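Public bodies should keep their old machines longer

8/11/21

The district council at Nallstead replaced its office computers in October. It did so on a fixed date, as it had done on each previous occasion, and the decision attracted very little comment. The papers put before members ran to a single page. They gave the number of machines, 2987 across all sites, and the name of the supplier, Karix. They did not say how many of the old machines were still in working order, and no member asked.

It is the view of this column that the question ought to have been asked, and that it ought to be asked by every council, school and health board that spends public money on equipment. Replacement by calendar is a convenient way of managing a budget. It allows a finance department to set aside the same sum each year and a supplier to plan its deliveries. The public interest in the matter is a separate thing and deserves to be considered separately.

A computer is bought by a public body as one item, entered in the register as one item and written off as one item. The register has no column for its parts. A machine that has become slow is recorded in the same way as a machine that has failed, and both leave the building on the same pallet.
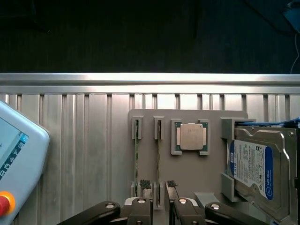
The habit of treating a computer as indivisible begins with the way it is bought. Tenders ask for complete units with a complete guarantee, and a supplier who offered to renew only what had worn out would find no box on the form in which to say so. Yet a processor, a hard disk drive and a slim green circuit board can each sit in a holder of its own, side by side on one upright board, and each has its own price, its own working life and its own prospect of further use. A purchasing officer who thought in those terms would put different questions to the market. How long will this part be sold? Can it be fitted by our own staff? Will the guarantee survive if it is?

The last of these questions matters more than is generally understood. Under the terms accepted at Nallstead, the guarantee lapses if a case is opened by anyone other than the supplier's engineer. The council employs three technicians who are well able to change a disk or add memory. For the whole period of the agreement they are forbidden to do so, and must book a visit. A visit takes time to arrange, and in the meantime a housing officer or a school secretary does without.

There are fair arguments on the other side. Old equipment may no longer receive security updates, and a public body that holds records on residents cannot take chances with them. New machines often use less electricity. Staff who work all day at a screen are entitled to something that responds promptly. None of these points should be brushed aside, and where one of them applies the machine should go. They are, however, points to be tested case by case. A date in a contract cannot test them.

The neighbouring authority at Skalik took a different course. It extended the life of its machines from three years to five, allowed its own staff to carry out simple repairs, and kept a store of 100 units from which parts could be drawn. The arrangement was not free of trouble. The store was badly labelled in its first year, and two departments complained, with some justice, that they had been given slower machines than their colleagues. But the authority knew at all times what it owned and what state it was in, and it was able to defer a large purchase in a year when money was short.
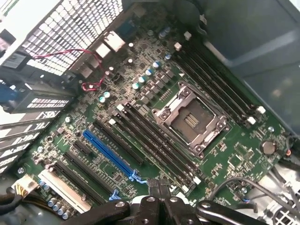

An open processor socket on a desktop computer's motherboard, with memory slots on either side.

The Sjögren report on public purchasing, which was circulated to authorities in this region and has since been largely forgotten, recommended two modest steps. The first was that any proposal to replace equipment should state how much of the existing stock is still fit for use. The second was that contracts should allow routine repair by competent staff without loss of guarantee. Neither step requires new law or new money. Both could be adopted at the next ordinary meeting by any authority that wished to do so.

Nallstead will come to this decision again when the present agreement ends. Members should ask for the figures well before then, and should decline to vote until they have received them. Residents who take an interest may write to the clerk, who is obliged to place their letters before the finance panel.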